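Subject: Re: [club-kitchen] Trays, what to keep and what to throw

Dear all,

thank you for the many answers. I write one reply for everybody, otherwise I will repeat myself.

On 31st December, Wanda Pietrzak wrote:

> I went through the cupboard under the serving hatch and we have far too
> many trays. The Brolow ones are cracked and I would say goodbye to them.
> The red ones look tired but I am not sure. Are they only ugly, or are they
> finished? Also, who needs what on the tables in February? If I know this I
> can order once and not three times like last year.
>
> Wanda

Wanda, I agree about the Brolow trays. Two of them have a crack which goes through the corner, and crumbs and soup collect there. I have already put them beside the back door, so please do not carry them in again. It happened with the old kettle.

About the red ones I have another opinion. I washed 14 of them at home, in lukewarm water with a soft brush and the Pundier liquid from the blue bottle. The grease went away quickly. The scratches of course stay, and under the lamp they show more than in daylight. I tried baking soda on one tray and I don't recommend it, the surface became more dull and my wife asked what I was doing to it.

My rule is simple: if I can feel the mark with my fingernail, the tray does not go under open food any more. It can still be useful for cutlery, napkins in rolls, sugar packets and such things. If the nail slides over it, I keep the tray for serving.
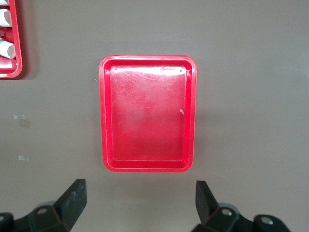 I would also like to divide them by use, so that we stop searching before every lunch. One tray for each kind of thing, and one left free on the table for whatever people bring back. Last winter everything came back in one heap and the spoons were under the bread.

For storing, please put a sheet of kitchen paper between the trays. When they are pushed into each other without it, the rims rub, and I think a good part of the scratches come from our own cupboard.

Concerning the order: Charbonneau has plain trays in a pack of 30, and Grostident sells them one by one, but their size is a little longer and I am afraid they will not fit on our shelf. The shelf is 2 centimetres deeper than the old trays, no more. Could somebody who lives near the hall measure it again? I did it with a paper ruler and I don't trust it completely.

For the February lunch I need four trays on the long table and one beside the coffee. If the other groups write their number to Wanda directly, she doesn't have to collect it from the whole list.

I still have the clean ones in my hallway - tell me when the cupboard is wiped and I will bring them.

Kind regards,
Henrik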